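Subject: Re: [wenley-policy] Firearms licensing fee consultation, draft reply
Date: November 4, 2019

I have read the draft. Paragraph 2 is fine. Paragraph 5 mixes up grants and renewals.

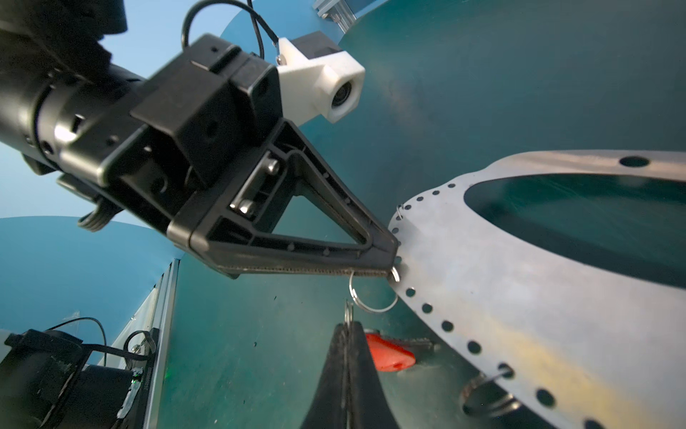
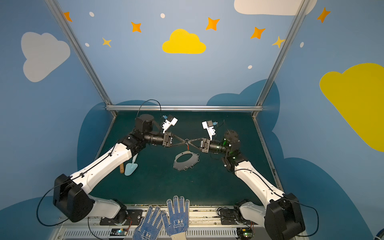
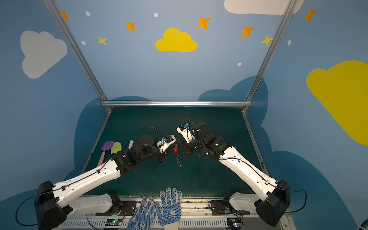

> The Flarnthorpe office handled 3,888 certificates
> last year. We should ask for a flat fee of 100 pounds
> for all of them.

That total includes variations, which take far less time than a new grant. The September return from Grekcombe puts a grant at 60 days and a variation at 20. A flat fee would have holders with one small change paying for the home visits – I can't support that.

Please split the table by type and keep the storage inspection wording as it stands. The medical report question belongs in a separate reply.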